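Speaker notes — house rules for robot suturing practice
Mahlangu study afternoon, Aug 28, 2018

(Slide 1, title. Wait for the back rows to sit down.)

Hello everyone, and thanks to Riaan Shezi for letting me have the slot after lunch, which I'll try not to take personally. I'm going to talk about rules. I know, I know! But I promise they're short ones, and most of them came out of arguments we had at the bench at Skullthorpe.

(Slide 2.)

When we started we had a binder from the Volon project with 118 rules in it. I read the lot over a weekend. Some were brilliant, some contradicted each other, and one told you to fill in a form before filling in a form. We've got it down to 35 now and I'd still like to lose a few. Today I'll only do the ones about thread and light, as those are the ones people ask me about.
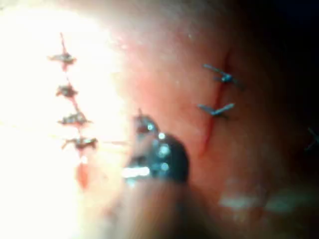

So, rule four: say which line you're working on, out loud, before the tool goes in. If there's a colour of thread to go by, use the colour. "Blue, lower stitch" is much better than "that one there". It feels daft for the first hour and then you stop noticing.

Rule five is light. Look at the view before you move and ask if you could judge a knot in the brightest part of it. If it's bleached out, stop and turn the lamp down or shift it. We used to let people carry on and "make allowances", and I was the worst for it — I once argued for ten minutes that a tail was fine when I couldn't see where it ended.

(Ask for a show of hands: who checks light before every stitch? Don't pick on anyone.)

Rule six, tails. Trim them to the same length every time, whatever length your team agrees on. I don't mind which! Write it on the sheet and stick to it, otherwise the person scoring has to guess what you meant.

(Slide 5. Let them look for a bit before talking.)
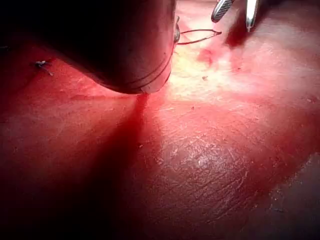
Thread loop held out from the tip, second instrument at upper right.

Two tools close together is where rule nine comes in: one moves, one waits. Whoever's running the session calls the swap. And keep the loop in view the whole time you've got hold of it, plus the jaws of the other tool. If either goes out of sight, you pause. You don't go hunting for it by moving.

Also watch your own shadow. A big shaft throws a long one, and it's easy to forget there's anything under it.

(If short of time skip to the logging bit.)

Logging. We've got over 300 sessions written up on the Junwood sheets, and the useful ones are those where somebody put down why they paused. "Paused" on its own tells me nothing. "Paused, couldn't see left jaw" is gold. Five words will do.

We go through the whole list again in November, so if you hate one of these, email me before then and say what you'd put in its place.

(Questions. Leave slide 5 up.)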